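4.3 Facing canned drinks on the upper shelf

Use this procedure for slim and standard cans on Skongate tiered racks fitted with a clear front lip. Confirm the shelf plan for the bay before moving stock.

1. Find the price tag on the front rail and match it to the product above it.
2. Hold the can around the middle of the body. Do not lift by the pull tab.
3. Rest the free hand on the front lip and set the can down behind it.
4. Turn the can until the brand name faces the aisle.
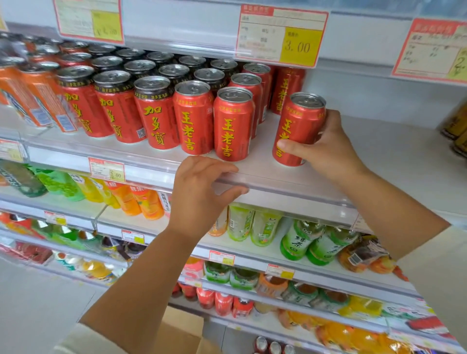 Page 17

CAUTION: Wanglaoji and Jiaduobao cans are both red with yellow characters. Read the name on each can before placing it. The Jiaduobao can has a thin dark band around the top.

5. Work from the back of each column to the front. Keep the oldest date code in front.
6. Bring the front cans up to the lip so that they form a straight line.

NOTE: Hanging price cards must stay clear of the can lids. If a card catches on stock, move it to the next clip position (part 402). 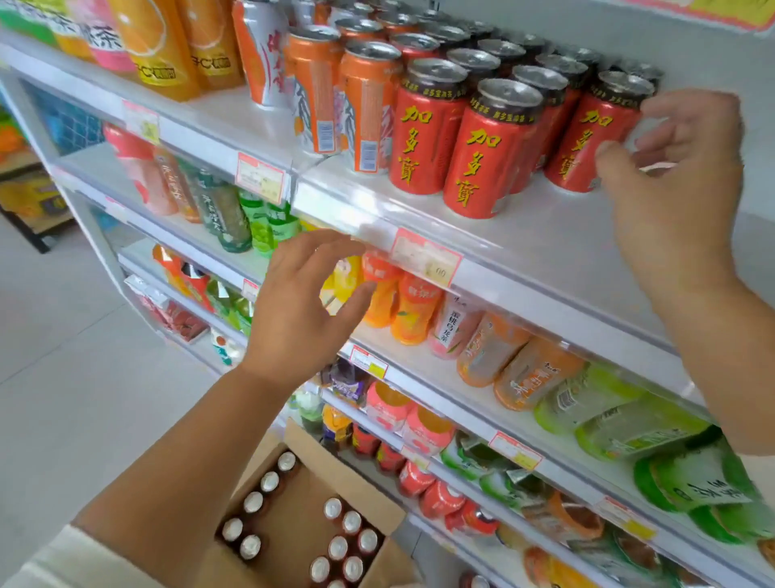
Fig. 2. Jiaduobao cans at the front of the top shelf, beside the orange cans.

7. Check the neighboring columns. Cans with a barcode or text panel facing out are to be turned.
8. Close the bay on the Humumley stock sheet and initial the line.

Do not store bottles on top of cans. For shelf height changes, see 4.4.

Section revised 23rd July, N. Tanoli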